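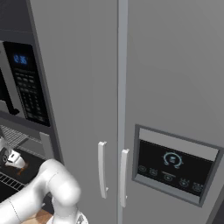
Figura 5. Cozinha simulada, com o braço branco diante do frigorífico de duas portas.

4.2 Abertura de portas em simulação

Convém demorarmo-nos um pouco nesta tarefa, que nos deu bastante trabalho e também, confessamos, algum gosto. No frigorífico da Figura 5, os dois puxadores verticais ficam muito próximos, um de cada lado da junta, e a política Ivon tem de escolher o que corresponde à porta pedida. Treinámo-la com 763 demonstrações geradas no simulador Tedeck, variando a posição inicial do braço. Em 22 ensaios de avaliação, a porta certa foi aberta em 21 — o restante terminou com a pinça presa entre os dois puxadores. Mantivemos o micro-ondas e as grelhas metálicas à esquerda como obstáculos fixos, tal como no protocolo Varnesach.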